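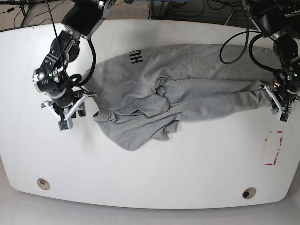
The Making of Heather Gray

Heather gray is a blend before it is a color. Most of the cotton that goes into it is never dyed. A small share is dyed black as loose fiber, then mixed with the rest before spinning, so that every yarn carries both.

At the Sullow mill in Oltitz, the mixing takes place in a blending room with 36 bales laid out in rows. A plucker travels over the bales and takes a thin layer from each.
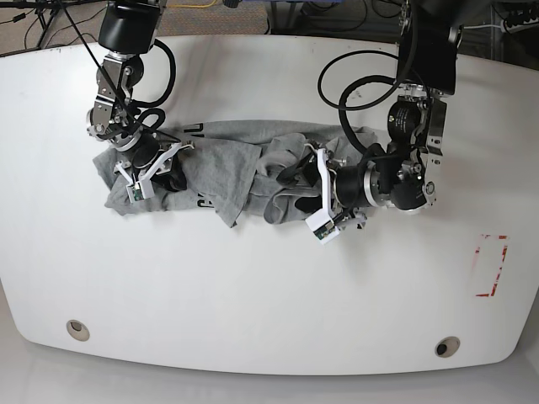
The dark fiber is weighed in separately. A 2 percent share gives the pale shade sold as ash, and larger shares give the middle grays. Carding then pulls the clumps apart. If carding is too light, the knit shows streaks – the trade calls them barré when they run across the fabric.

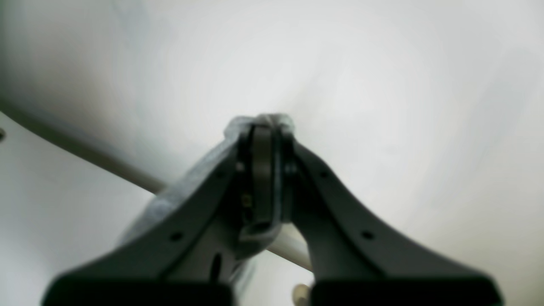
Jui-lin Wu

Shade control is harder than with piece-dyed cloth, as a blend can't be corrected once it is spun. Sullow knits a test panel from each lot and files it under a lot number. Lot 608, kept at the mill's Lucero warehouse, is still the reference for its middle gray.

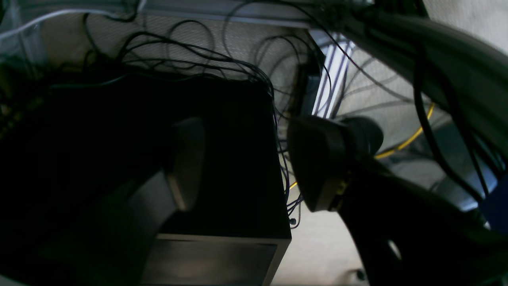
Measuring a blend also takes a different setup. A spectrophotometer with a small opening may land on a dark patch and read low. On a smooth, matte surface such as the gray gripper finger at left, the material can be one shade throughout, and the beige-gray highlight along the top edge comes from the light. A heather varies in the fiber itself. The mill uses the widest opening available and averages several readings, turning the panel between each.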